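The Itomau open day in Prasby begins with coffee, a lanyard and a warning that the robots are not in the building. They live in a simulator, on a large screen, in a kitchen with marble counters far nicer than mine. Its two arms have practiced there since February.

Up close, household work is mostly corners. A black gripper nosing up to a big gray box gets the same hush as a putt.

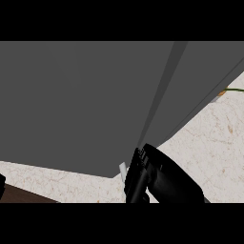

## 442 tries and a bottle

Our guide put the tally at 442 attempts, 389 of them good. The man from Mokoena, who sells the real kind of arm, wrote both down.

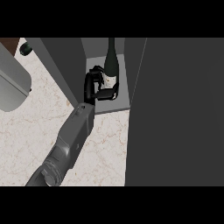
Itomau wants to sell the software to hotels, starting with one in Dremville that has 80 rooms and a patient owner. Simulated glass costs nothing to sweep up – a fine reason to train on wine. The green bottle stood upright in its shallow compartment, black fingers wrapped around the lower half, and the room leaned in. I had a second coffee and asked about corkscrews. That's on the roadmap.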